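Notebook, Jasport bench, May
Panel adhesive, cold room samples 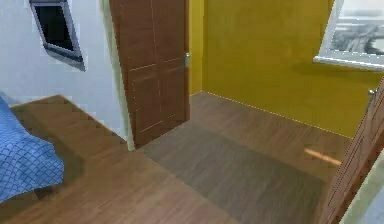

Bedroom model, door partly open.

Started 9:15. Pulled the second batch of lap joints out of the cold room and let them sit on the bench for 40 minutes before touching them. The first batch went straight to the puller and I don't trust those numbers, so they are struck out on the previous page.

Glue is the Sultemum two-part, mixed by weight. The scale drifted again when the extractor came on. Turned the extractor off for weighing, back on for mixing. Someone should move the scale to the Tan bench and leave it there.

Pine on pine: 14 joints, all failed in the wood. Good.
Oak on oak: mixed. Most let go at the glue line, clean and shiny on one face. Looks like the oak was planed too long ago. The offcuts have no date on them, so I can't check. Sanded a fresh set with 200 grit, wiped down, glued and clamped before lunch.

Clamp pressure is still a guess. The spring clamps on the left rack are weaker than the ones on the right and they have been mixed together. I used only the right-hand ones today and put tape on the handles. Please leave the tape on.

Open time: the Imberg data sheet for the old glue gave 30 minutes and we have been working to that out of habit. The Sultemum skins over well before then in this room. At 20 degrees I would want the parts together in half that. Need a proper run with a timer.

2:40 pm - squeeze-out on the oak set is firm at the edges, soft in the middle. Left it alone.

4:30 pm - cleaned the puller jaws with acetone. There was old glue in the teeth on the lower jaw, which may explain the two slips last week. Gloves are nearly out, size large.

Next: pull the sanded oak, same speed as today. Write the planing date on every offcut - pencil is fine. Ask the supplier if the hardener can be stored cold.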